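Tea, eighteen tins and a very patient kettle

I'd been in Ju-won Kang's kitchen for maybe three minutes before there was a cup in front of me. I hadn't taken my coat off. "You can do that after," she said, sliding the sugar away from me (I'd only looked at it!). "First one's always for warming up."

If you've been to the Saturday market at Okley you've probably walked past her table, the narrow one beside the honey people. She sells loose tea and little mixed bags of single-serve packets under the name Miren, which was her grandmother's favourite character in a radio serial and has nothing to do with tea at all. Before that she did payroll for a flooring company in Namgate. "I was good at it," she told me. "I'd just rather smell this than a photocopier."

Her tea cupboard used to be a broom closet. Her partner, Harvey Gosselin, pulled the hooks out and put the shelves in, and he's still a bit sore about how it went. "I built it for eighteen tins," he called from the other room. "Eighteen. We agreed on that." There are more than eighteen tins. There are also shoeboxes, a bread bin and a biscuit tin with a skating scene on the lid, and all of them have tea in them.

The biscuit tin is where the single packets live, and that's the one I wanted to talk about, because I'm nosy and because I'd never thought of a foil packet as something you'd hang on to. Ju-won tipped the lot out in front of me. She keeps the ones she's drunk as well as the ones she hasn't, flattened under a dictionary, with the date she opened them pencilled on the back.

"People think the fancy tin means fancy tea," she said. "Sometimes the best thing you drink all year comes in one of these and you never find it again." She's got a soft spot for the shiny ones. There was an orange one I kept going back to, with 貴賓茶 on it in big black characters and GUI BIN CHA up the side. "Guest tea," she said. "Honoured guest, VIP, however you like to put it. I can't resist that. Somebody wants you to save it for company, so of course I want to drink it on my own in my slippers."

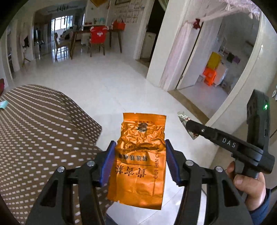
On storing it properly

I asked what the rest of us are doing wrong and she was kind about it. Mostly we keep our tea above the stove, she reckons, where it's warm and steamy, or right next to the spices. "I had a customer bring back a green tea and tell me it tasted like cumin. I asked where she kept it. She laughed before she'd finished telling me."

Crinkles don't bother her, by the way. A packet can look like it's been through the wash, and as long as the seals are good she'll happily brew it. What she does check is the ends, running a thumbnail along each one. If a seal's gone, the packet goes in the "today" bowl by the kettle and gets used up with whoever drops in. I got one of those as my second cup, dark and a little smoky, and it was lovely.

On the kettle

The kettle's an old Arsenault with a dented spout, bought at a garage sale and slow as anything. Harvey has offered to replace it more than once. Ju-won likes having time to rinse the pot and pick the cups, and she doesn't own a thermometer. "I listen to it," she said. "When it starts grumbling, that's green tea. When it's shouting, that's black."

She writes everything down, though. The notebook on the windowsill had reached entry 897 when I visited, each one a line or two in pencil. I was allowed to read a few. One said "fine." One said "Harvey says hay. Harvey is right." My favourite, from September, was just "drank this in the rain, would again."

I asked whether she'd ever get rid of any of it and she looked at Harvey, who'd wandered in for a refill by then.

"The bread bin's negotiable," she said.

"The bread bin was for bread," said Harvey, and held out his mug.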